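Last updated: 2021-09-07

By Lilibeth Evangelista

I nearly didn't go to the Flumenon open day. It was raining, I'd already been to one robot thing this year (the one in April with the very long lunch line, some of you were there), and the drive out to Rustgate is not my favorite. But I'd told Siobhán Duggan I would come and see what her group has been up to, so off I went, and I'm really glad I did!

If you haven't been, Flumenon has the top floor of the old Tunstall building, up a staircase that goes on forever. They had the big freight door open downstairs and coffee going, and somebody had brought a tray of those little lemon bars. I had three. Siobhán told me they'd sent out 300 invitations and 274 people signed up, which for a wet day in Rustgate is pretty amazing. It felt like all of them were on the staircase when I was.

The first hour was talks. I liked the one on battery charging more than I expected to, and the one on safety fences a bit less. Then we got split into groups and walked around, and my group ended up in the back room with Siobhán, where the Toltura project lives.

Toltura is their household chores work - drawers, cupboards, putting stuff away, that kind of thing - and nearly all of it happens in simulation first. The robot gets its practice on a computer, with furniture that's made up fresh over and over, and only later does anything get tried on a real dresser. Siobhán had it running on a big screen and just let us watch and shout out questions, which is my favorite kind of demo. Since the spring they've run 1824 drawer sessions, and 1302 of those were good enough to keep. I asked what happens to the others and she said they go in a folder called "sad" and get looked at on Friday afternoons.

What I hadn't thought about is how hard a drawer is. You and I grab a handle and pull, and that's the end of it. The robot has to find the handle, get its fingers lined up, hold on tight enough, and then back away in a straight line so the drawer doesn't jam. And all the handles are different! Siobhán said they mix up the colors and sizes on purpose, so it can't get lazy and learn one dresser by heart.

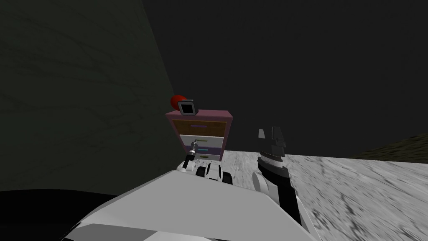 A man in my group wanted to know why it needs two arms for a one-arm job, and I thought that was a fair question. Siobhán's answer was that plenty of the chores they care about take two - hold the drawer with one, put the socks in with the other - and it's easier to start with both than to bolt the second one on later. She also said the arms bumping into each other was the main headache all last winter. I believe it. I do that myself before coffee.

We did run over, and I missed the wrap-up talk entirely, so if anyone took notes please send them my way. I also left a green umbrella by the freight door. Siobhán says they'll do another open day once the real dresser is up and running, and she's happy to have our group back for a longer look. Let me know if you want a seat in my car, I can fit four.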